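FOR IMMEDIATE RELEASE

GRILLAR 100 RETURNS TO MIKOSWOOD IN OCTOBER WITH A NEW CORNER, A LONGER PIT LANE AND THE SAME COFFEE

Mikoswood, 7th July

Mikoswood Raceway confirmed today that the Grillar 100 will be back on the calendar in October after a year away, during which the circuit was resurfaced, partly redrawn and, for one memorable week in spring, under water.

The race keeps the format that has made it the longest event of the season and the one most often described by its winners as "enough." Single-seaters from the Buller class will run 100 laps with one mandatory pit stop. The grid is capped at 30 cars. Entries cost $600, the same as last time, which the raceway would like to present as an act of generosity and which race director Jinfeng Kong attributes to the form having already been printed.

"We had a box of them left over," Kong said. "I wasn't going to cross out the price by hand on every one. So it's a price freeze, and you're welcome."

THE NEW CORNER

The main change is at the bottom of the hill, where the old left-hander, long known as Turn Five and longer known by other names, has been replaced by a tighter left and right. It is called Valdebenito, after the drainage contractor whose crew spent so much of the spring standing in it that people began giving directions by them.

The old corner could be taken flat by a driver with confidence and a fresh set of tires. It could also be left flat, backward, by a driver with only the first of those. The new one calls for braking, downhill, on a surface that falls away to the outside. Drivers who tested it in June gave a range of opinions, most of which have been edited out of this release.

Uriel Orellana, who won the last Grillar 100 and will be back to defend it, had the first full day of running there.

"You come over the crest and the corner isn't where you remember it," Orellana said. "I have been driving this place since I was in karts, and I turned in for a bend that's now a bank with grass seed on it. I'd like to apologize to the grass seed."

Orellana's team says the car has been repaired. The circuit says the bank is coming along well and asks everyone to stay off it.

Behind the humor there's a serious purpose. Overtaking at Mikoswood has traditionally happened in two places: at the start, and in the pit lane when somebody's wheel gun failed. The braking zone into Valdebenito is meant to add a third. Kong's team watched cars run in pairs and small groups through the test day and believes a pass down the inside is possible for a driver who has set it up properly on the lap before. It is also possible for a driver who hasn't, though in that case the move is likely to continue straight on.

A LONGER PIT LANE, FOR REASONS THAT WILL BE FAMILIAR

Anyone who attended the last race will recall the ninth caution period, when most of the field came in together and the pit lane was found to be shorter than the line of cars trying to use it. Three teams serviced their cars in the exit road. One serviced a car belonging to somebody else, and did a very tidy job of it.

The lane has been extended toward the paddock gate, and every entrant will now have a marked box with the car number painted on the wall. Teams are asked to check that the number matches the one on their car before removing any wheels.

The mandatory stop must be taken between lap 30 and lap 70. All four tires are to be changed, with no more than five crew members over the wall. Refueling is allowed only from the approved cans, and the can handler must be wearing a helmet, gloves and a full suit. A bicycle helmet is not a helmet for these purposes. Kong has asked for this to be stated in print.

Pit lane speed will be measured at two points. The penalty for speeding is a drive-through, served within three laps of notification. "I didn't see the board" has been retired as a defense, and its place has been taken by a larger board.

WHO IS COMING

Orellana is the headline entry and starts as favorite, a label he has asked people to stop using within his hearing. His win last time came after the two cars ahead of him ran out of fuel on consecutive laps, and he has been scrupulous about mentioning it in every interview since, usually before the question is finished.

"I'd like to win one where I pass somebody who is still moving," he said. "I think that would be good for me."

Four former winners have told the raceway they intend to enter, and one has paid. Several drivers from the junior series are expected to step up for the weekend. The minimum age is unchanged, and any driver who needs a parent's signature should get it before arriving and should not ask Orellana to do it.

Cars must comply with the current Buller class rules, including the control engine and the standard rear wing. Scrutineers will be looking closely at ride height after last season, when one front-row car was seen to become noticeably taller on its way back to the weighbridge. The owner explained that it had cooled down.

THE WEEKEND

Saturday is given over to practice and qualifying. Practice is split into two sessions, the first for newcomers and anyone who hasn't driven the new corner, the second for everyone. Qualifying is a single open session, with grid positions set by each driver's best lap. Any driver who causes a red flag loses that lap, a rule brought in to discourage a style of qualifying in which a quick time was followed almost at once by a mysterious loss of control.

Sunday begins with the drivers' briefing, which is compulsory, and which will include a question period that Kong has asked to be kept to questions. The supporting races run through the morning. The Grillar 100 starts after lunch and finishes when it finishes. If the light goes before the distance is complete, results will be declared from the last full lap on which the starter could read the numbers.

Spectators can watch from the hill, the main bank and, for the first time, a raised viewing area opposite Valdebenito, which offers a clear view of the braking zone and of the grass seed. Chairs may be brought. Umbrellas are welcome on the hill but will have to come down once the cars are on track, as the people behind have also paid. Dogs on leads are admitted everywhere except the paddock, where there was an incident with a sandwich and a fuel technician.

Grillar, the title sponsor, will be cooking throughout both days on its full range of outdoor grills beside the main gate. Drivers and crew eat at half price on showing a wristband. The winner receives the trophy, the prize money and the largest grill in the range, delivered. Orellana still has the last one and reports that it doesn't fit through the door of his apartment or, on the evidence so far, anybody else's.

The coffee hut is unchanged. The raceway received a good deal of correspondence on this point, read all of it, and got three quotes. It will be reviewed.

ENTRIES

Entry forms are available from the raceway office and should be returned with the fee in full. Places are filled in the order that complete entries arrive. A form without a fee is not a complete entry, and neither is a fee without a form, although the office says the second is much less common. A reserve list will be kept once the grid is full. Reserves must attend Saturday and be ready to run, and they'll be given a refund if they don't get a start.

Refunds for withdrawn entries are available until the week before the meeting. After that the decision rests with Kong, who describes herself as approachable.

Media passes can be requested from the same office. Photographers wanting access to the inside of Valdebenito must attend the safety walk on Saturday morning in sturdy shoes.

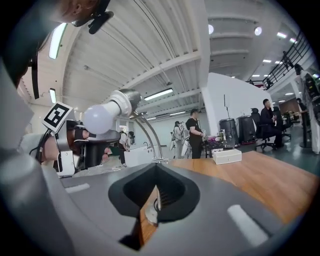
Sign-on for drivers, crews and press opens early on Saturday and closes when practice starts, with no exceptions for people who were in the queue at the coffee hut. Bring your license, your medical card and a pen, the raceway's own pens having gone home with last time's entrants. Forms are to be filled in completely before you reach the front. The right place to do it is a long wooden table with a warm orange-brown finish and plenty of room to lean on, and the wrong place is the hood of the medical car. Drivers who haven't signed on by the deadline will be listed as absent, even if they are standing in front of the clerk explaining that they aren't.

ENDS

Media contact: Press Desk, Mikoswood Raceway office, main gate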